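Section 2: Planning your purchase (before you order anything)

I rewrote this section in January 2025, after we'd bought our second batch of Dralel hand-held grippers for the Wistside kitchen project and I'd made most of the mistakes you can make with a spreadsheet. Steal whatever helps!

1. Write down the objects first. Ours was a short list: plates, a tray, cups. A plate is a good test piece -- slick, thin at the rim, and easy to let go of at the wrong moment.

2. Budget for 2 grippers per operator, one for each hand. I priced a single one the first time and had to go back and ask for more money in May, which was no fun.

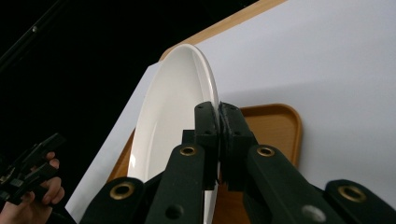
3. Add the small stuff. Spare finger pads are $22 a pair from Ruppert, and I'd get more than you think you need. Put down 30 plates too (plain white ones, all the same, so you can swap in a new one without fuss).

Note: Pads and linkages are separate order lines. Check both before you send the form.

4. Plan the table. Ours is set up so that a plate can be held upright by the rim over the wooden tray, with the second gripper in the other hand.

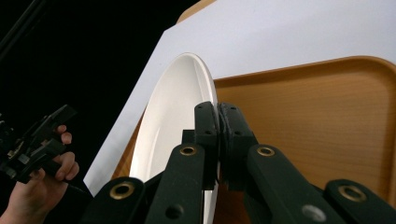 Leave elbow room on both sides, and if you're buying a new table for this, measure with your arms out. I also set aside $136 for shipping from the Drorton warehouse, and that covered the whole order with a little left over.

Caution: Don't buy extra cables until the grippers arrive. I guessed the length and got it wrong, and the return took weeks.

5. Send the order in one go if you can. Split orders get split shipping.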